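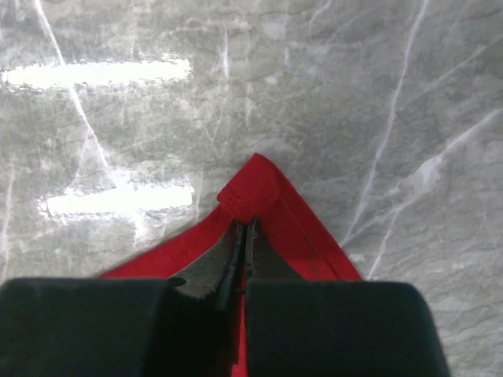

Progress against plan

Lurside cloth handling trials, gripper and wrist camera comparison
Report to Drorkeck, second reporting period
2026-05-24

Work packages 1 and 2 are complete. Work package 3 (comparison of fingertips on folded cloth) is under way and is expected to close within the current budget. Work package 4 (controller comparison) has started on one arm only. No change to the scope agreed in December is requested.

The log now holds 1525 grasp attempts, of which 322 were made with the tapered fingertips. The remainder were made with the flat parallel pads supplied with the Skovar gripper and with the suction cup, which was dropped after the first reporting period. Thirteen attempts have been excluded from the totals given in the appendix. In those cases the joint log and the camera log could not be aligned.

Test conditions

The test piece is a red cloth. Red was chosen at the start of the project so that the cloth could be segmented by color alone and the segmentation step would not influence the gripper results. Cloths are presented either folded to a corner or dropped without arrangement. Surfaces include polished gray stone with white veining and plain pale material.

The stone is the harder surface for the camera. Overhead lighting reflects from the polish as long white bands, and the exposure control responds to these when they cover a large part of the view. The veins are a smaller problem than expected. They were picked up as cloth edges by the first version of the edge detector, but the color mask removes them before the fold direction is estimated.

Fingertip comparison

The flat pads close reliably on a bunched cloth. On a folded corner lying flat they tend to push the top layer ahead of them before they close. The tapered tips reach the apex of the fold with a smaller contact area and can be brought down beside the layer edge. In the attempts reviewed so far they take hold of a corner more often than the flat pads do, but they are more sensitive to height error. If the approach stops high, the tips close above the cloth. If it stops low, they load the surface and the arm enters a protective stop.

Approach height is therefore being set per surface, using a touch-off at the start of each block. This adds time to each block but has removed most of the protective stops. A compliant mount for the fingers has been designed and is with the workshop – fitting it is the main hardware task for the next period.

Layer separation remains unsolved. With several layers gathered at the tip, neither fingertip picks the top layer alone in a repeatable way. The log records whether a grasp was held, but the number of layers held is still entered by hand from the wrist camera recording.
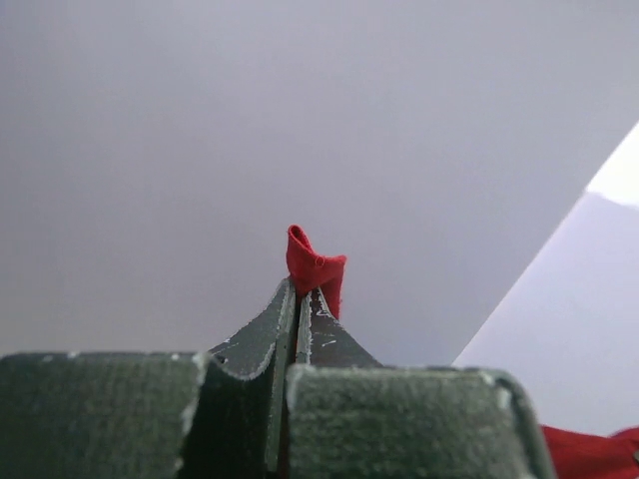
Hand entry is slow, and two reviewers do not always agree when the cloth is rolled over on itself above the tips. A short written rule has been added to the protocol: where the layer count cannot be read from the wrist view, the attempt is marked "unclear" and is left out of the layer statistics, though it stays in the grasp statistics.

Wrist camera

The camera position has not been changed during this period. The fingers occupy the lower part of the view, which is useful for judging contact and leaves the upper part clear for the approach. The wide finger blocks hide the near side of the cloth once the arm is low. For this reason the target point is fixed before the final descent and is not updated after it.

Two exposure settings were compared. The fixed setting gives steadier color on the stone surface and will be used for all remaining attempts. Automatic exposure is kept as an option for the plain surface only.

Controller

The Melnychuk controller has been installed on the first arm and runs the same approach routine as the original unit. Position repeatability has not been measured yet. One fault was found in the gripper driver, where a close command sent during a move was held until the move ended. The driver has been corrected, and attempts made before the correction are flagged in the log.

Open items for next period

Fit the compliant finger mount and repeat the folded corner blocks on stone.
Measure repeatability on both controllers with the same payload.
Replace the tapered tips if edge wear affects closure – a spare pair is in stock.
Deliver the cleaned log and the written protocol to Drorkeck with the next report.

Spending is in line with the forecast except for workshop time, where the finger mount has used 3 days more than planned. The difference will be met from the unspent suction cup allocation.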